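Towel rolling

Towel rolling is a way of storing or presenting towels in which the cloth is turned over on itself from one end until it forms a cylinder. It is used in homes, hotels, gyms, spas and hair salons, and by travelers packing a bag. A rolled towel takes up a different shape of space from a folded one, and is often preferred for baskets, open racks and narrow shelves. The method needs no tools and works with most weights of cloth, although very thick bath sheets make a roll too wide for many shelves.

Contents
1 Background
2 Fabrics
3 Method
3.1 Plain roll
3.2 Tucked roll
3.3 Banded roll
4 Storage
5 Common faults
6 See also

Background

Folding flat is the older habit in most households, where linens were kept in stacks inside a chest or closet. Rolling became more common in places that handle many small towels in a day, such as barbershops and pools, where a person needs to take one towel without disturbing the rest. A pile of folded towels tends to slide when one is pulled from the middle. Rolls laid on their sides in a bin can be taken from the top or the front.

Hotels use both methods. Bath towels are usually folded in thirds and hung or stacked, while hand towels and washcloths are more often rolled and set on the counter or in a tray. The linen handbook of the Trulldale guest house, compiled by its housekeeper Musa Haruna, lists 56 hand towels and 79 washcloths kept rolled at all times, with bath towels folded. The handbook gives a full page to the direction in which the loose edge should face, which in that house is down and toward the wall.

Fabrics

Terry cloth, with loops on one or both sides, is the most common towel fabric. The loops grip each other, so a terry towel holds its roll fairly well without being tucked. The finished roll is thick, and the ends tend to look untidy if the hems are heavy or have shrunk in the wash.

Waffle weave has a grid of small raised squares. It is thinner than terry and makes a narrower roll with cleaner ends. It can be slow to settle, and a waffle towel rolled loosely will open again if it is set down with the edge on top.

Microfiber towels are light and roll very small. They cling to themselves, and also to lint, so they are best kept apart from new cotton towels. Flat-woven linen and cotton towels, such as dish towels, slip easily and are normally tucked or banded.

Towels with a fringe are rolled from the plain end, if there is one, so that the fringe lies on the outside. When both ends are fringed, the cloth is first folded in half across its width and the roll begins at the fold.

Method

The towel should be fully dry. Rolling traps moisture in the center, and a damp roll left on a closed shelf soon smells stale. A table, bed or countertop can be used as the work surface. A smooth top lets the cloth be pulled straight easily but gives less grip, and the roll may skid away from the hands as it is turned.

Plain roll

The towel is laid out flat and smoothed from the middle to the edges. It is then folded lengthwise, in half for a hand towel or in thirds for a bath towel, with the side hems turned to the inside. Starting at one short end, the first inch or two is turned over tightly, since this core decides how firm the whole roll will be. The rest is rolled forward with both palms, keeping the sides even. The roll is set down on its loose edge.

Washcloths are usually rolled without the lengthwise fold. A washcloth can also be folded once across to make a short, thick roll for a tray.

Tucked roll

In a tucked roll, one corner is used to lock the cloth in place. Before rolling, one short end of the towel is folded over at an angle so that a point sticks out past the side. The towel is folded lengthwise, turned over, and rolled from the straight end toward the point. The point is then wrapped around and pushed into the open end of the roll. A tucked roll can be carried, stacked or dropped into a bag and will usually stay closed.

The form taught in the Shehu laundry course adds a second turn of the point before it is pushed in. It takes longer, and is meant for gym towels that will be thrown into bins.

Banded roll

A strip of paper, ribbon or elastic is placed around the middle of a plain roll. Paper bands are common in hotels and in gift sets. Elastic bands hold well but leave a crease if the towel is stored for a long time. Doder, a maker of linen bands, sells a reusable cloth strip with a snap, sized for hand towels.

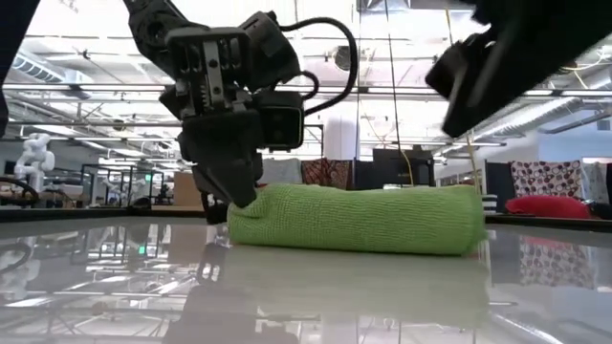

A green towel in a rolled shape, lying lengthwise on a reflective white tabletop.

Storage

Rolled towels are stored either lying down or standing on end. Lying down is usual for shelves and wall racks, with the round ends facing out. Standing suits deep baskets and drawers, where each towel can be seen from above. Standing rolls need to be packed fairly close together or they lean and open.

Shelves with a raised front edge are useful for rolls, which otherwise tend to move forward. A pyramid stack of three or more rows needs a side wall or a heavy bottom row. In a cabinet with adjustable shelves, the space between shelves is best set to one or two rolls high – anything taller is hard to keep neat.

At the Wiketti bathhouse, item 1284 in the furnishings list is an open rack with 4 slanted shelves, built for rolled towels only. Clean rolls are loaded at the back and taken from the front, so that the oldest are used first. The bathhouse manager, Ikechukwu Iyamu, had the slant reduced in February after rolls from the top shelf kept landing on the floor.

For travel, rolled towels are placed along the bottom or sides of a suitcase. Small items such as socks may be rolled inside. The saving in space over flat folding depends on the bag, and is greatest in soft bags with rounded corners.

Common faults

A cone-shaped roll, wider at one end, comes from uneven pressure or from a towel that has stretched out of square in the dryer. It can be corrected by unrolling halfway and pulling the wide side back in line.

A hollow center means the first turn was too loose. The roll flattens under the weight of others and has to be done again.

Spiraled ends, where the inner layers push out past the outer ones, are caused by starting at a slight angle. Tapping the end against a flat surface fixes minor cases.

See also

Furoshiki
Linen closet
Napkin folding
Terry cloth
Waffle fabric

Page last edited 12/04/2018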